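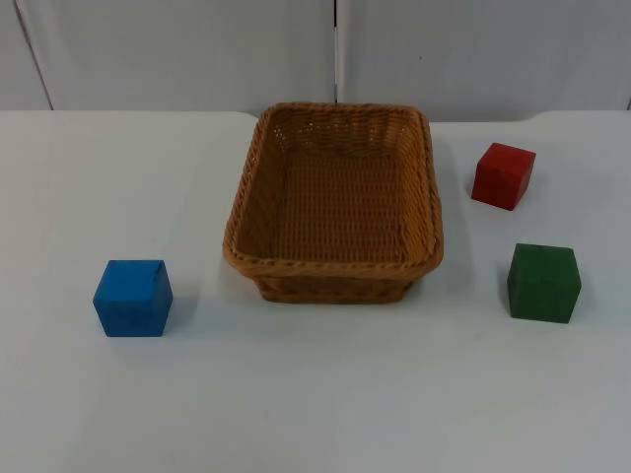 Par Vlasta Murín | Notes de cours, module Préhension et commande | Séance 5 : comparer deux pinces sans se raconter d'histoires

Bon, on reprend là où on s'était arrêtés, c'est-à-dire au moment où tout le monde avait un avis sur la meilleure pince et où personne n'avait de chiffres à montrer. J'adore ces discussions, mais elles ne remplissent pas un compte rendu !

La tâche est volontairement bête : trois cubes en bois (un bleu, un rouge, un vert), un panier tressé vide, une table claire. Il faut ranger les cubes dans le panier. Vous avez deux pinces à comparer, la Shehu à mors parallèles et la Virnton à doigts souples, et vous faites 20 essais avec chacune. Pas 19 parce que le dernier vous a énervés.

Regardez bien la disposition de départ avant de lancer quoi que ce soit. Le bleu est tout seul à gauche, le rouge et le vert sont à droite du panier, et le rouge est un peu tourné par rapport au bord de la table. C'est lui qui m'intéresse le plus. Avec des mors parallèles, si le poignet arrive droit sans corriger l'angle, on attrape le cube par les arêtes et il pivote au serrage (ou il s'échappe, j'ai vu les deux). Les doigts souples pardonnent davantage, mais on perd en précision au moment de lâcher. À vous de me dire de combien.

Le panier, maintenant. Son rebord est épais et tressé, et je vous supplie de prévoir une hauteur de passage généreuse : l'an dernier, un groupe l'a accroché à chaque dépose et a traîné le panier jusqu'au bord de la table, très content de son temps de cycle. Si le panier bouge, l'essai compte comme un échec, même si le cube est dedans.

Pour la caméra, gardez-la fixe et ne touchez plus à l'exposition après le premier essai. Le fond est presque du même ton que la table, ce qui est très confortable pour segmenter les couleurs, un peu moins pour trouver le bord du plateau. Le vert est foncé, vérifiez votre seuil sur la face avant et pas seulement sur le dessus, qui est plus clair. Le contrôleur Tremerano écrit son journal tout seul, pensez juste à changer le nom du fichier entre les deux pinces (oui, je le répète tous les ans).

À rendre en juillet, dans la salle 648 ou dans mon casier : le tableau des essais, le journal brut et une page de commentaires. Notez aussi la force de serrage choisie et l'ordre de saisie des cubes, et gardez les mêmes d'un bout à l'autre.

Lecture pour la prochaine fois : le polycopié Jidstead, page 29, le passage sur les erreurs d'orientation.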